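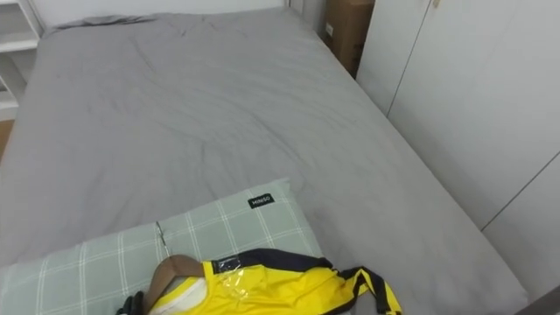
Notes on the Guest Bedroom

November 26, 2025

Readers of this page have asked on several occasions how the guest bedroom at the house on Durine Lane is maintained between visits. The following is a record of current practice. It replaces the notes published in May, which had become out of date in a number of respects.

The bed linen is gray throughout. The previous white set was retired after five years of service and has been cut up for dust cloths. Gray shows less lint and is easier to match when a single piece must be replaced. The present set was ordered from Pikora and washes well at a moderate temperature, although it does crease. Ironing a sheet of that size is not considered a reasonable use of an evening. The household instead smooths the surface by hand, working from the wall toward the foot, and accepts the wrinkles that remain.

Pillows are kept to a sage-green plaid. The pattern was chosen to relieve the gray, and it has done so very satisfactorily. When the bed is being changed, the pillows are stacked at the foot, where they are within reach and do not gather dust from the floor.
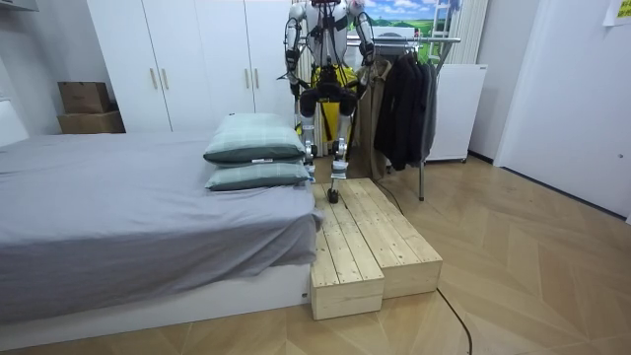 The white base beneath the mattress is wiped with a damp cloth on each change of linen. It is low, and the lower part collects scuffs from shoes and suitcases. A mild soap is sufficient. The Trikton cleaner recommended in the May notes left a film and is no longer used in this house.

Clothing deserves a separate word. Garments are put away on their hangers and are not to be left on the bed overnight. This rule is broken most often by sports jerseys, and the author is the principal offender. A bright yellow jersey with black trim is a pleasant thing to own – it is less pleasant to find under one's elbow at bedtime. Wooden hangers are preferred for the heavier pieces. Clear plastic tags should be removed before the first wearing and placed in the bin, a step that has been overlooked more than once.

Two matters remain open. The first is a second set of pillow covers, for which the Mao catalog has been requested. The second is the choice of a winter blanket, which must be settled before guests arrive in 14 days. Suggestions may be left in the comments.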